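Permission Changes in Browser Extension Updates
Project report, Software Security II, Rovmont
28 July 2020

1. Background

A browser extension asks for a set of permissions when it is installed. The user accepts them once, and later updates arrive on their own. If an update asks for more than before, the browser is supposed to disable the extension and show a prompt. Whether the prompt appears depends on how the new permission is classed. Some permissions trigger a warning, some do not, and some are hidden behind a broader one that was already granted.

The project looked at how often an update widens what an extension can reach without any prompt being shown. The original proposal also included mobile add-ons. These were dropped in March when the emulator setup proved too slow for repeated installs.

2. Terms

A manifest is the file in which an extension declares its permissions. A host permission gives access to pages on named sites or on all sites. An API permission gives access to a browser function such as downloads, history or the clipboard. In this report, a silent widening is an update after which the extension can read or change something it could not read or change before, with no prompt shown to a user who accepted the earlier version.

A new permission in the manifest is not enough to count. The code also has to use it. This rule removed many cases from the results and is the main difference from the first draft of the report.

3. Materials

The update histories came from Nisbet, the archive of extension packages kept on the department server. Nisbet holds each package as it was published, with the date it was fetched. It does not hold packages that were published and withdrawn between two fetches, so short-lived versions are missing.

We drew 1,000 extensions from Nisbet at random from those with at least two stored versions. Themes and language packs were removed before the draw. The sample yielded 4,000 pairs of consecutive versions after pairs with a damaged archive were thrown out.

Manifests were compared with Clinard, a script written for this project. Clinard reads two manifests, expands wildcard host patterns, and prints the difference as added, removed or changed entries. It also searches the code for calls that match each added permission. The search is text based. It finds a direct call and most aliased calls, and it misses calls built from strings at run time.

4. Method

Each pair went through Clinard. Pairs with no added entries were set aside. For the rest, the older version was installed in a clean browser profile, the permissions were accepted, and the newer version was put in place through a local update server. A second script recorded whether the browser disabled the extension. The profile was deleted after each run.

The update server was the weakest part of the setup. The browser checks for updates on its own schedule, and forcing a check from the command line did not always work. Each run was given 30 seconds after the forced check. If the version number had not changed by then, the run was repeated once and then marked as failed. Failed runs are not in the results.

To test the setup we wrote a small extension named Guremum. It has a first version with no permissions and a series of later versions, each of which adds one. Guremum was run at the start of every session. On two days it gave a different result from the day before, and both times the cause was a browser update installed overnight. Automatic browser updates were turned off after the second case and all earlier runs were repeated.

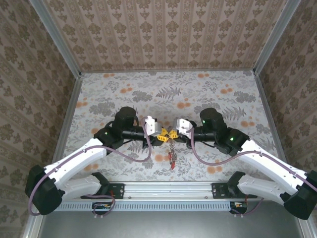

Joris Van Rooij asked at the interim review whether a clean profile was a fair stand-in for a real one. His point was that a real user has other extensions installed, and that a permission granted to one may change what the user expects from the next. He also asked why optional permissions were left out, given that an extension can request them at any time after installation.

The first point was not tested. The browser handles permissions for each extension separately, and the recorded outcome (disabled or not disabled) should be the same in both kinds of profile. What the user expects is a separate question and would need a user study. On the second point, optional permissions always show a prompt at the time of the request in the browser version used, which places them outside the definition in section 2. They were added to Clinard's output so that they can be examined later.

5. Results

Most pairs showed no change in the manifest at all. Among those that did, removals and additions were both common, and many updates contained some of each. Clinard flagged 500 pairs as having at least one added entry with a matching call in the code. Prompts appeared for the larger part of these.

The silent cases fell mainly into two groups. In the first, the extension already had access to all sites and the update added an API permission that carries no warning of its own. In the second, the manifest listed new content scripts on hosts already covered by a wildcard. The manifest difference is small in the second group, but the code that runs on the page is new, and it was often the largest change in the package.

A few pairs did not fit either group. In these the older version had requested a permission under a name that was later split in two. The browser treated the grant as covering both parts. We do not regard these as deliberate.

No claim is made about intent. An update that adds analytics code and an update that adds a feature requested by users can look the same to Clinard.

6. Limits

The text search undercounts. Packages with minified code were searched in the same way as the others, and a manual check of several showed calls that Clinard had missed.

Code loaded from a remote server is not covered. An extension that fetches its script after installation can change its behavior with no update.

Only one desktop browser was used. Others class permissions differently, and the groups in section 5 may not carry over.

7. Further work

Clinard should parse the code properly and drop the text search. The parser was started but is not included in the submitted version. The Guremum test versions are stored with the scripts, along with a readme that lists which permission each one adds. Anyone repeating the runs should check the browser version first and note it in the log header.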